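Sunetti Ringside streaming service: four months in

I signed up for Sunetti Ringside back in the spring because a tag tournament I wanted to watch wasn't on anything else I pay for, and I figured I'd cancel once the final was over. That was four months ago and I'm still paying, so I guess that's the short version of the review! The longer version has some complaints in it, and one of them is big enough that I'd want you to read it before you hand over a card number.

For anybody who hasn't come across it, Sunetti is a wrestling-only service that picks up smaller promotions from all over the place and puts them under one roof. The two that get the most space on the front page are Pundard Pro and Naltileo, and if you already follow either of those you've probably been nagged to subscribe at every commercial break. There's also a big pile of old tape from the Howells territory days, and I'll get to that, because it's the reason I haven't quit.

The live shows

Live is decent. I've watched maybe a dozen cards as they happened and the picture held up on nearly all of them. The Pundard shows look the best by a mile — proper lighting, three or four camera angles, a ring mic that picks up the slaps without blowing out your speakers. Naltileo is rougher. They run a smaller building with a low ceiling, and anything off the top rope gets filmed from somewhere around the wrestler's knees. I kind of like it, though. Their main event in June was a 2 out of 3 falls match that went past the half hour, and the closeness of it made every near fall feel like it was happening in my living room.

The one real mess was a Pundard title match that froze during the closing stretch. I got the challenger climbing up, then a spinning circle, then the challenger holding the belt and crying. I had to go back and watch the finish on replay the next morning, already knowing who won (great finish, by the way, he reversed the brainbuster into a cradle and you could hear the whole building lose its mind). Support answered my email after a couple of days and gave me a week free. Fair enough, but I'd have traded that week for the moment.

Commentary is hit and miss. Pundard has a two-person booth that knows the holds and knows when to shut up. Naltileo offers an English track on most shows, and on some of them it sounds like it was done by one very tired guy in a closet. You can switch to the original audio, and I usually do. The crowd comes through better that way anyhow.

The archive

Okay, so, the Howells stuff. There are 700 matches up right now from that one company alone, and the whole library is listed at some 2,000 hours. I haven't made a dent in it. I started with the cage matches like everybody does, then fell down a hole of TV tapings where the same six guys wrestle each other in different combinations for an entire winter. It's wonderful. There's a feud over a stolen ring jacket that runs longer than some promotions have existed, and the payoff is a ten-minute brawl in front of a crowd that sounds ready to climb the rail.

Picture quality goes all over. Some of it has been cleaned up, and some of it looks like it was taped off a TV with bad rabbit ears. A few matches are missing their entrances, I assume for music reasons, so you get a hard cut to two people already locked up. I don't mind it much in a TV match, but on a big show it takes the air out. If entrances are half the fun for you, be warned.

What I do mind is how hard it is to find anything. Search only looks at show titles. If you want every match a certain wrestler had, you can't just type the name in, you have to know which card it was on. I ended up keeping my own list in a notebook, like I'm fourteen again and trading tapes through the mail.

The apps

I use it on a TV stick, a tablet and my phone. The TV app is the slowest of the bunch but it remembers where you stopped, and that matters when a show runs four hours. The tablet app is the nicest. The phone app loves to put results right in the notification, so turn those off on day one. I mean it. I had a tournament final ruined while I was standing in line for coffee.

There's a no-spoilers setting buried in the account menu that hides results and running times. It works on the TV and the tablet. On the phone it hides the running times and leaves the thumbnails alone, and the thumbnail for a title change is very often the new champion holding the title. Come on.

Stuff I'd change, in no special order

1. Search by wrestler. Please. The old tape is the best thing you have and it's locked behind knowing card names by heart.

2. Chapter marks on the live replays. Pundard shows get them within a day, Naltileo shows might get them in a week, and scrubbing through a long undercard to find the one match your friends are yelling about is no fun with a TV remote.

3. A real pause on live shows. Right now if I stop the stream to go refill the snacks it jumps me ahead to whatever's happening when I come back, and I've missed two finishes that way.

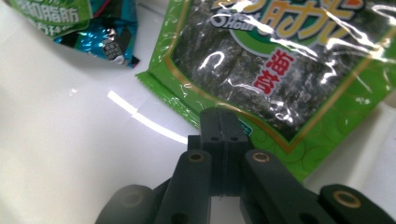 4. Thumbnails that don't give away the result. Any shot from the entrances would do.

5. A yearly plan. Monthly is fine, but I'd pay up front for a discount and I bet plenty of other people would too.

Should you get it?

If you mostly watch the big weekly shows and want something to fill the gaps, try one month and pick a month with a big Pundard card in it. October looks loaded, with the second half of their league and what sounds like a proper grudge match on the last show. You'll know by the end of that whether it's for you.

If you like old wrestling at all, get it now and start with Howells. Skip the "best of" playlist, it's mostly squashes and title wins with no buildup. Go to the second season of the studio tapings and let it run. The ring jacket thing kicks off in the third episode.

I'm giving it a B plus. The live side is a B on a good night, the archive is an A, and the search is dragging everybody down. I'll update this if they ever fix the phone thumbnails.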